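Workshop notebook: adhesive residue on the Drundora case
September, entry begun 7:45 a.m.
Posted by the bench, Hanrahan workshop

Back on the map case this morning. It was built in 1917 going by the pencil date inside the back panel, and at some point somebody held the drawer labels on with tape and left them that way for decades.

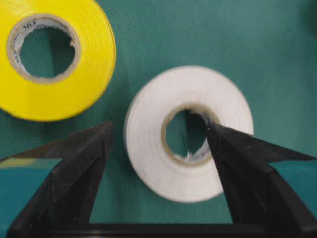

Eleven of the labels are stable and can wait. The bad ones are on the lower drawers, where the old adhesive has gone brown and crept out past the paper. Two kinds of residue as far as I can tell. One is hard and glassy and comes up in flakes with a bone folder. The other is still gummy and drags.

Tried on the gummy kind, all on the inside lip of drawer 4 where it won't show:

Warm water on a swab. Nothing, and it raised the grain a little. Stopped.

Mineral spirits, 50 seconds under a blotter. Softened the top layer. Swab came away yellow. Finish looks unchanged after drying but I want to check it again in daylight.

Crepe eraser alone. Slow, works fine on thin spots. Crumbs get into the corner joints and have to be brushed out.

Mineral spirits, then crepe eraser once it had flashed off. Best so far. Cleared the lip in 45 minutes including drying time.

Did not try acetone. The finish is shellac (alcohol test on the underside of the runner went tacky right away) and I don't see a reason to risk it.

Labels: the paper is a cheap wood pulp stock and breaks if you look at it wrong. Lifted the one on drawer 6 with a thin spatula from the left side, where it was already loose. Lost a sliver at the corner, saved in an envelope and taped inside the folder. Ink did not move. The Gustari blotters are better than the Drokley ones for this, they lie flatter and don't shed. We are down to the last pack, need to reorder.

Afternoon. Checked the test patch by the window. No bloom, slight loss of gloss that buffed out with a dry cloth. Going ahead on the outside of drawers 4 through 7 with the same method.

Room was at 50 percent humidity all day, so leave the drawers out of the case overnight. Number 5 is swollen and binds on the right runner. Not touching that until the cleaning is done. Do not plane it, whoever reads this.

Still open: whether to put the labels back with wheat starch paste or mount them on thin tissue first. Leaning toward tissue.

Comments

benchtwo: Go with tissue. I pasted pulp labels directly once and they cockled.

papershelf: Did the hard residue leave a stain under it? Mine always does.

oldrunner104: Rub a candle on the runner before you decide number 5 is swollen.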